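Fastside Planner 3

Print this page | E-mail this page

Fastside is motion planning software for two-armed mobile robots that pick things up off floors and put them where they belong. It takes the output of your perception stack, decides which arm goes first, and keeps the other one from helping.

Version 3 plans the reach, the grasp and the drop as a single job. Earlier versions treated them as three, and were sometimes surprised by the third. Small items lying on their side now get grasp candidates along the short axis first, and you can mark a bin opening as a drop zone with a height and a tolerance. Liners can be given a margin of their own. Set it generously.

Each job log holds 3,000 planning steps before it rolls over. Gladys Koech, who wrote the arm arbitration module, recommends reading the rejected plans as well as the accepted ones. They are longer and the error messages are better.

Runs on the Juntunen controller, or on any Linux machine you don't need for something else. License: $600 per robot per year, support included. Support is Liv Lundgren, so please attach the log.

Related items
Jindari Perception Bridge
Tranport Base Navigation
Fastside Log Viewer

Contact us | Copyright Fastside | Back to top
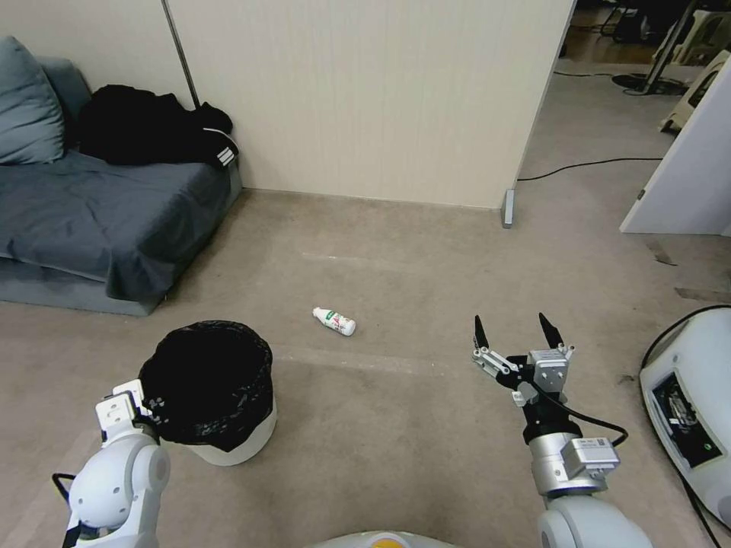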